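Coffee, Crackers and a Table That Won't Quit: An Afternoon with Kalliopi Mitsotakis-Vlachou

I'd been meaning to get Kalliopi Mitsotakis-Vlachou on these pages for ages, and then in June she finally wrote back with one line: "Come at two, bring nothing, I mean it." I brought apricots. She put them in a bowl, put the bowl in the middle of the table and said, "See, now I have to move six things."

If you've read the newsletter for a while you'll know her from the Zisik shop, where she spent years selling plates and cups to people who came in for one mug and left with a box. These days she goes into other people's kitchens and helps them figure out their tables. Just the tables! She'll do a drawer if you beg. Cabinets she leaves to somebody else.

Her own kitchen is on the upper floor of an old building in Flidport, with one tall window and a radiator that clanks even in summer (she says it's the neighbor's pipes, the neighbor says it's hers). We sat there until almost six, and I have more notes than I can use, so I've picked out the parts I keep repeating to friends.

How she got started

It began with a woman who came back to the shop to return a set of bowls. Nothing wrong with them. "She said, they're beautiful and I can't eat dinner anymore. So I asked her what else was on the table and she started listing, and she kept going, and there was a line behind her. Mail, a sewing thing, vitamins, her son's rocks. I told her keep the bowls, I'll come by after work."

She went by after work. It took one evening and she was paid in stuffed peppers. The woman told her sister, the sister told everyone at her gym, and by the next winter Kalliopi was down to half days at Zisik.

I asked if she had a method and she made a face like I'd offered her instant coffee.

"I sit down. That's what I do first, I sit down in the chair they always sit in. You'd be amazed how many people show me their kitchen standing up! You don't eat standing up. Well, some people do, but then they don't need me, they need a counter."

From the chair she puts out one hand and sees what she hits. Anything she can reach without leaning is what she calls the front row. Most people, she says, have the wrong stuff in the front row, because the front row is where you drop things when you walk in the door.

What belongs out, and what doesn't

I had this idea that she'd be strict. My aunt is strict, you can't leave a spoon at her house without hearing about it. Kalliopi isn't like that at all. Her table had the apricots, the coffee pot, a newspaper folded open to the crossword, her glasses, somebody else's glasses, a jar of toothpicks and a plate of sesame crackers that I ate nearly all of.

"A bare table is for a showroom," she said. "I worked in one. We used to wipe it down every hour and it looked like no one loved it."

What she wants is for the things on it to be things you use there. Cup, yes. Bowl, yes. A fork, sure, leave the fork, you'll want it in a minute. Charger cords make her crazy. So do candles that have never been lit. She once found a bathroom scale under a client's tablecloth and they both pretended for a while that it was a trivet.

She's also big on one good bowl. She told me this twice, and the second time she tapped the rim of hers with a cracker. "Get one that's bigger than everything else around it. Then your eye has somewhere to go, and you have somewhere to throw the lemons."

Does the color matter? "Only if you hate it."

We got off on cups for a long while. She drinks out of the same short glass morning and night and thinks matching sets are mostly for the people who sell them, which coming from her is pretty rich, and I told her so. She laughed so hard she had to get up and open the window. "I sold over 1000 of those sets! I'm allowed to say it."

Plastic cups she defends, by the way. I expected a speech about them and got the opposite. Light, short, you can see if there's anything left in it, a kid can knock it over and all you've lost is the juice. She keeps a stack above the fridge for when her nephews come.

The wood question

Everybody who writes in to me about tables wants to know about wood, so I asked. Hers is a big old thing from Kouris, bought secondhand. She paid 384 for it including the two men who carried it up the stairs, and she remembers the number because she'd told her husband 300.

She likes pale wood. Dark tables show every crumb, she says, and they make soup look sad (her word). On a light one you can be a little lazy. She wipes hers with a damp rag, then a dry rag, along the planks and never across, and once in a while she runs the edge of an old card down the seams to get the crumbs out. She did it for me right there. It was disgusting and very satisfying.

Oil? Twice a year, whatever the hardware store has. Polish? "No. Then your elbows slide."

I asked about placemats and she shrugged. Coasters she's against, and I'm putting that in writing since I know I'll get letters. "It's a table. It's going to get a ring. In ten years you'll look at the ring and you won't remember who made it, and it'll be fine."

The small stuff

Late in the afternoon the light came around to her side and she started moving things while we talked, without seeming to notice she was doing it. Crackers to the left, newspaper off onto a chair, the apricots over by me. I asked her to explain and she couldn't, at first.

"I like a loose row," she said after a bit. "Not a line! A line is a buffet. A loose row, across, a little away from you, so you've got the near part free for your arms. That's where you eat, or write, or put your head down."

She wants the low open things near the middle and the little upright ones at the end. A cup next to the bowl. The fork can sit behind the cup, who cares. If there's a small odd thing that makes you happy, a salt shaker shaped like a hen or whatever it is, it goes at the end of the row where it can't get bumped into the soup. And then leave the rest of the wood alone, which she says is the hard part for people. They see a clear patch and right away they want to put a plant on it.

I tried it when I got home. I pushed everything up and away from my chair, found a tube of sunscreen and a Ginus catalog from last year, and had room for both elbows for the first time since we moved in.
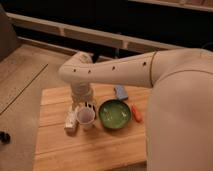

A few quick ones before I left

I always save some short questions for the door, and Kalliopi answered hers while wrapping the last crackers in a napkin for me.

Worst thing she's ever found on a kitchen table? A car battery. On a doily.

Best? A pie, still warm, with a note for her. She didn't get any tidying done that day.

Round or rectangular? Rectangular for her, round for families that argue.

Does she ever do her own table the way she does other people's? "My own I do when company's coming. You should have seen it at noon."

What would she tell someone who can't have her over? Sit down first. Put your hand out. Whatever you touch that you didn't want to touch, get up and carry it to the room where it lives, and don't start on a second thing on the way there. She says the trip back is where everyone gets lost, you pass a closet and an hour later you're holding a tennis racket.

She's taking new clients again after the summer, in Flidport and the towns right by it, and she still does half days at Zisik if you'd rather catch her across the counter. Ask her about the matching sets. And if you go to her place, bring apricots, she ate four while telling me she hadn't wanted any.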